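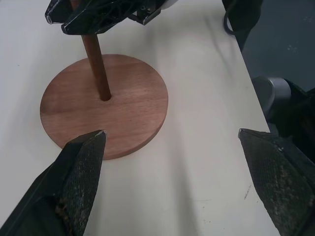
Home & Garden > Woodworking and Repairs

Dowel keeps coming loose from round base

Posted by Aisling Ní Bhriain

I make paper towel holders and ring stands to sell at the Butholm craft market in May. Each one is a round wooden base with a hole drilled in the middle and a dowel glued into it. Three came back last year with the dowel wobbling, and one had come out completely. I use regular yellow wood glue and leave it for an hour before I sand. The hole is the same size as the dowel on paper, but some go in tight and some drop right in. Do I need a different glue, or is it the drilling?

Ovgate_Pete

It's the fit. Store dowels are rarely the size on the label, and they shrink and swell with the weather. Buy the dowels first, then drill a test hole in scrap with the bit you plan to use. You want to push the dowel in by hand with a little resistance. If it drops in, go down a bit size and sand the end to match.

Go at least 3/4 inch deep if the base allows it. Cut a shallow groove down the side of the dowel end so air and extra glue can get out. Put glue on the walls of the hole as well as on the dowel. An hour is fine for taking clamps off, but I would leave it overnight before sanding or putting any weight on it. Your glue is fine.

Use a drill press or a guide block if you can. Check the dowel against a square on two sides before the glue grabs.

midtbo_maker

just put a screw up through the bottom. drill a pilot hole first or the dowel will split. been doing it for years

Ovgate_Pete

A screw works too, but countersink it or it will scratch the counter.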